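Home | Stories | Poems | Back Issues | Submit

Search this site Go

Low Water at Umside

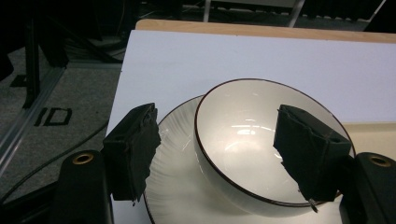
So I'd been reading the gauge on the Clenia for five months by then, and I still talked to it. Good morning, gauge. What've you got for me? It was a painted board bolted to a bridge pier, and you had to climb down through the blackberries to get a decent look at it, and in March the blackberries are all elbows.

The job was simple. Read the river, drive up to Umside, drop a tape down the old town well, write both numbers in the book. The well was 605 feet deep if you believed the brass plate on the cap, and I did, mostly. Then home for eggs!

That morning the river was up four inches. No rain, no snowmelt to speak of (it had been freezing every night), and the creek at Ramalho, where the extra water should've come from, was barely covering its stones. I stood there with the pencil in my mouth and read the board again. Still four.

I drove to Umside pretty fast, I'll admit. The tape went down and down and I kept waiting for the little plop, and I got it so far below the usual mark that I reeled the whole thing in and started over. Same plop, same place. The well had dropped, the river had come up, and there was a ridge between them the size of a county.

I sat in the truck with the heater running and paged back through the book. Whoever had the job before me wrote very small. Way back, on a line numbered 2559, in another March, the river was up four inches and the well was down, and next to it in that tiny handwriting it said: it's only turning over. Leave it be.

Well, I wrote my numbers. I put the cap back on and kind of patted it. Then I took the long road home, the one over the ridge, with the window down in that cold, and somewhere near the top I pulled off and shut the engine and listened for a good long while.

I was late for my eggs.

Contact the editors | © Didorix Stories | Back to top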